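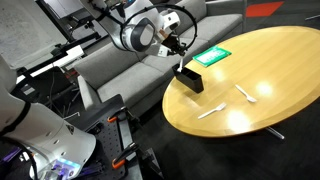
제8장 휴게 공간의 경량 식기류 정리와 원형 탁자 관리

8.1 이 장의 범위

제7장에서는 조리 구역의 금속 식기와 도자기 식기를 다루었다. 이 장에서는 소파와 탁자를 함께 둔 휴게 공간에서 쓰는 경량 식기류, 그중에서도 플라스틱 포크와 스푼의 정리를 다룬다. 세척과 소독의 기준은 제9장에서 별도로 설명하며, 여기서는 식기를 탁자에서 수거하여 통에 세우고 탁자 상판을 원래 상태로 되돌리는 과정까지를 범위로 한다.

휴게 공간은 식당과 달리 전용 배식대나 퇴식구를 갖추지 않는 경우가 많다. 이용자는 소파에 앉아 낮은 자세로 음식을 먹고, 사용한 식기를 손이 닿는 자리에 내려놓는다. 장 첫머리의 사진에서 흰색 플라스틱 포크 두 개는 원형 목재 탁자 위에 서로 다른 방향으로 놓여 있고, 같은 흰색의 식기 하나는 탁자 가장자리의 검은색 통으로 내려가고 있다. 통에 든 식기와 탁자에 남은 식기가 한 탁자에 공존하는 이 단계를 본서에서는 중간 정리 상태라고 부른다.

8.2 용어

경량 식기: 한 개의 무게가 작아 통에 꽂았을 때 스스로 자세를 유지하기 어려운 식기. 플라스틱 포크, 스푼, 나이프가 대표적이다.

거치통: 식기를 세워 보관하거나 수거하는 데 쓰는, 윗면이 열린 통. 단면은 원형과 사각형이 모두 쓰인다.

테이퍼: 통의 옆면이 위아래로 가면서 폭이 달라지는 정도. 바닥이 윗면보다 좁은 통은 서로 겹쳐 보관할 수 있으나, 바닥 면적이 줄어드는 만큼 전도에 대한 여유가 작아진다.

산개: 식기가 탁자 위에 일정한 방향 없이 놓인 상태.

잔류물: 정리 대상 식기 이외에 탁자에 남아 있는 문서, 깔개, 안내물 따위. 식기와 구분하여 처리한다.

8.3 거치통의 선정

거치통의 높이는 식기 길이의 절반보다 커야 한다. 통이 이보다 낮으면 무게중심이 통의 윗변보다 위로 올라가 식기가 밖으로 기울고, 두세 개만 한쪽으로 몰려도 통 전체가 불안정해진다. 반대로 통이 식기보다 깊으면 꺼낼 때 손가락이 통 안으로 들어가야 하므로 위생상 불리하다.

사각 단면의 통은 벽면을 따라 식기를 나란히 세우기 쉽고 서랍이나 선반에서 빈틈이 적다. 모서리에 이물이 끼기 쉬운 점은 단점이다. 원형 단면의 통은 세척이 간편하지만 식기가 벽을 따라 미끄러져 한곳에 모인다. 휴게 공간의 수거용으로는 사각 단면이 무난하며, 배식용으로 함께 쓸 때에는 안쪽 모서리를 둥글게 처리한 제품을 고른다.

통의 색은 식기의 색과 명도 차이가 큰 것이 좋다. 흰색 식기에 검은색 통을 쓰면 남은 식기의 유무를 멀리서도 확인할 수 있다. 다만 검은색 통의 안쪽은 오염이 눈에 잘 띄지 않을 수 있으므로 점검할 때 통을 기울여 바닥면까지 빛을 비추어 본다.

8.4 거치통의 위치

원형 탁자에는 모서리가 없어 통의 자리를 정할 기준점이 부족하다. 실무에서는 탁자 둘레를 네 구간으로 나누고, 통로에 접하지 않은 구간의 가장자리에 통을 둔다. 가장자리에 두면 중앙의 작업 면적이 확보되고 상판을 닦을 때 통을 옮기는 거리가 짧다. 반면 팔꿈치나 가방에 걸려 떨어질 위험은 커진다.

통의 바닥은 전체가 상판의 평탄한 면에 닿아야 한다. 테두리를 비스듬히 깎은 상판에서는 깎인 부분을 유효 면적에서 제외한다. 바닥의 한 변이라도 경사면에 걸치면 식기를 넣는 순간의 작은 충격으로도 통이 움직일 수 있다.

중앙 기둥으로 상판을 받치는 탁자는 가장자리에 하중이 걸릴 때 기울어지는 성질이 네 다리 탁자보다 크다. 경량 식기와 플라스틱 통만으로는 문제가 되지 않으나, 물병이나 금속 식기를 같은 쪽에 모으는 배치는 피한다. 통을 옮기기 전에 상판을 가볍게 눌러 흔들림을 확인한다.

8.5 수거 절차

1. 탁자 위의 물건을 식기, 쓰레기, 잔류물로 구분한다. 분류가 끝나기 전에는 어느 것도 옮기지 않는다.

2. 거치통을 정한 구간에 놓고 바닥의 접촉 상태를 확인한다.

3. 통에서 가장 먼 식기부터 수거한다. 가까운 식기를 먼저 넣으면 이후의 동작이 통 위를 지나면서 세워 둔 손잡이에 걸리기 쉽다.

4. 포크는 목 부분보다 손잡이에 가까운 쪽을 잡는다. 포크살이나 스푼의 오목한 부분에는 손을 대지 않는다.

5. 식기를 통의 윗면 위로 옮긴 뒤 수직에 가깝게 세운다. 수평에 가까운 상태로 통에 접근하면 끝이 통의 윗변에 걸린다.

6. 끝이 통 안에 들어간 것을 확인하고 천천히 내린다. 경량 식기를 높은 위치에서 놓으면 바닥에서 튀어 방향이 바뀐다.

7. 마지막 식기를 넣은 다음 상판과 탁자 아래 바닥을 살핀다. 어두운 색의 바닥에서는 흰 식기가 쉽게 보이지만 탁자 다리 뒤쪽은 가려지므로 자세를 낮추어 본다.

8.6 식기의 방향

식기를 세우는 방향에는 손잡이를 아래로 두는 방식과 위로 두는 방식이 있다. 전자는 포크살과 스푼의 머리가 드러나 종류를 식별하기 쉽고, 사용한 식기의 오염 부위가 통 바닥에 닿지 않는다. 사진의 식기는 손잡이부터 통으로 향하고 있어 전자에 해당한다. 후자는 이용자가 손잡이를 잡고 꺼내게 되므로 깨끗한 식기의 배식에 적합하다.

하나의 통에서 두 방식을 섞지 않는다. 섞어 꽂으면 포크살이 이웃한 식기의 손잡이에 닿고, 꺼낼 때 서로 걸려 두 개가 함께 올라온다. 수거용 통과 배식용 통은 용도를 표시하여 따로 둔다.

8.7 상판의 점검

광택 도장을 한 목재 상판은 천장 조명을 반사하여 밝은 반점을 만든다. 반점이 생긴 자리에서는 투명한 액체나 얇은 기름막을 보기 어렵다. 점검자는 한 자리에서 상판 전체를 판정하지 말고, 탁자의 둘레를 따라 위치를 바꾸며 같은 면을 두 방향 이상에서 본다. 옅은 색 상판 위의 흰 식기도 반사광과 겹치면 윤곽이 흐려진다.

닦을 때에는 물기를 꼭 짠 천을 나뭇결 방향으로 움직이고, 테두리는 둘레를 따라 한 번 더 닦는다. 연마제가 든 세제는 도장면을 흐리게 하므로 쓰지 않는다. 폴더, 깔개, 인쇄물 등의 잔류물은 마른 곳으로 옮긴 뒤 상판을 닦고 제자리에 되돌린다. 내용물의 소유 관계를 알 수 없을 때에는 펼치거나 폐기하지 않는다.

8.8 적용 사례: 파주 셀리소라 휴게동

파주의 셀리소라 휴게동은 공용 휴게실 43곳의 식기 정리 방식을 통일하였다. 기존에는 휴게실마다 통의 모양과 위치가 달랐고, 포크와 스푼이 탁자에 남은 채 다음 이용 시간으로 넘어가는 일이 잦았다. 통일안에서는 사각 거치통 한 종류를 채택하고, 통의 위치를 출입구 반대쪽 가장자리로 정하였다.

시행 첫 기간인 4월에 작성된 점검 기록은 1259건이다. 이 가운데 48건에 상판 위 식기 잔류가 기재되었다. 시행 전의 기록은 같은 양식으로 작성되지 않아 전후 비교에는 쓸 수 없다. 잔류 기록에는 식기의 종류, 발견 위치, 통의 위치가 함께 적혀 있으며, 이 항목들은 8장 끝의 실습 양식과 같다.

자료를 읽을 때에는 점검 횟수가 휴게실마다 다르다는 점에 유의한다. 이용이 많은 휴게실은 점검도 잦으므로 잔류 건수만으로 휴게실의 정리 상태를 비교할 수 없다. 건수를 해당 휴게실의 점검 횟수로 나눈 값을 사용하고, 점검 횟수가 지나치게 적은 곳은 따로 표시한다.

다음 절에서는 거치통의 치수와 식기의 길이로부터 한 통에 세울 수 있는 수량을 구하는 방법을 설명한다. 계산에는 통의 안쪽 치수를 사용하며, 테이퍼가 있는 통에서는 바닥의 안쪽 폭을 기준으로 한다.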